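Hi Lionel,

Quick catch-up on the Tirkura respite flats before you see the board. We've had 81 families apply so far (I'd guessed half that!) and 40 have stayed at least one night. Spending stands at £3622, mostly on bedding and taxis.

Rodrigo has been round the ground-floor flat with me. The shower room:
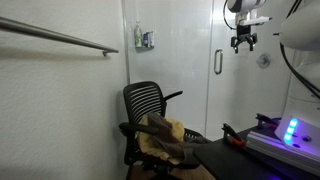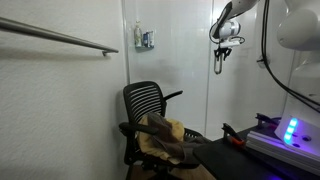
Taxis are my big worry. Demier put their fares up in March and I'd only budgeted for the old rate, so could we move a bit across from training? Cesell have offered us two more weekends too, and I'd love to say yes. Let me know by 19 September 2025 if you can.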